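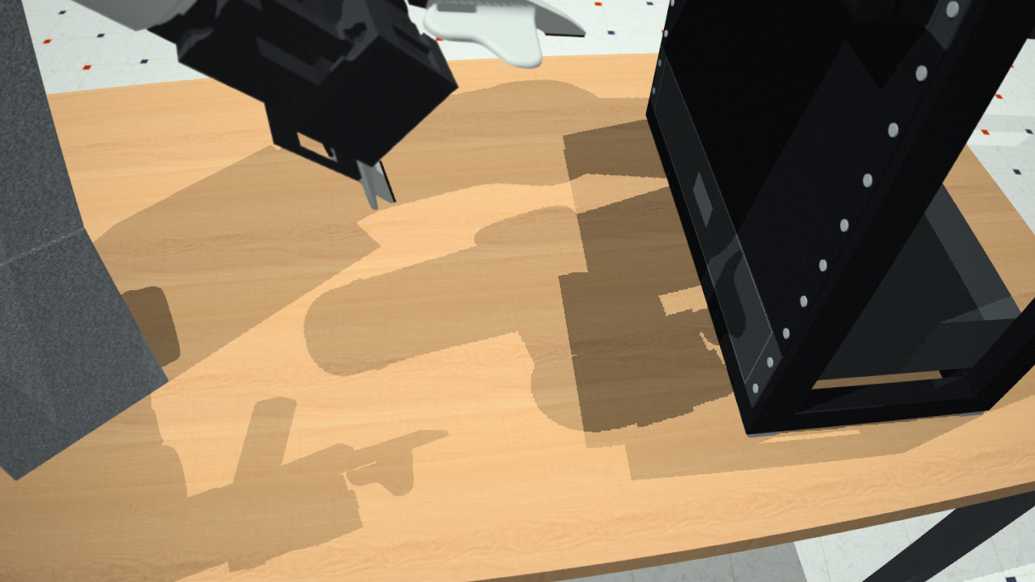 Goicoechea reckoned the planner was never the slow bit, and that I should look at how often I was rebuilding the collision world before touching anything else. Annoying comment to get on a draft, but a fair one! I'd spent most of August fiddling with planner settings and hadn't timed the rest of the loop at all.

So I timed it. My planner is called Hilluder (don't ask) and it sits on top of Skatinis, the simulator we all use. Each cycle it was throwing away every shape near the arm - the table, the tall black rack, the grey block - and loading them again from scratch. None of them are meant to move during a run. I now load them once and only update the arm, and a cycle that used to take 303 ms mostly goes on planning now.
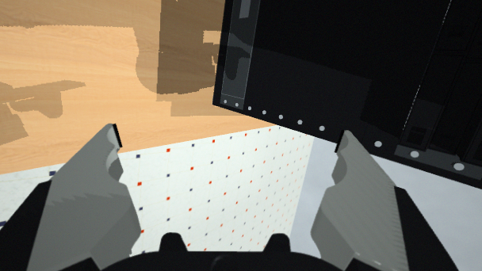
**Robotics Software Club - student project reports**

The second half of the project was perception. I wanted Hilluder to work out where the rack's edges are from the rendered views, without peeking at the simulator's own numbers. My first go used plain edge detection, and it loved the shadows. Hard dark shapes on wood look very much like solid things if all you have is brightness, so the planner kept steering round obstacles that weren't there (and looking very pleased with itself).

I tried 6 different thresholds and none of them really fixed it. What helped was comparing two viewpoints and dropping any edge that sat flat on the tabletop. I generated over 4,000 test views and kept 3,000 for tuning, with the rest held back for checking.

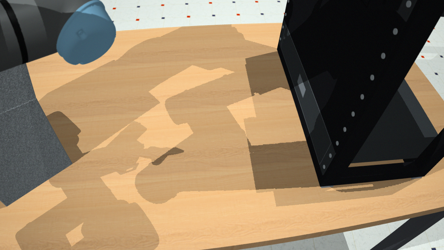 The flat-edge trick does have a hole in it, mind you. Anything properly thin lying on the table gets thrown out along with the shadows, so a sheet of card would be invisible to the planner. I've put a minimum height in the config file so at least it's obvious what is being ignored, and the log prints a warning when an edge falls close to the limit.

Still to do: tidy the config loader, write tests for the two-view matching, and move the logging over to Rukar so I can replay a bad run without starting the whole simulator again.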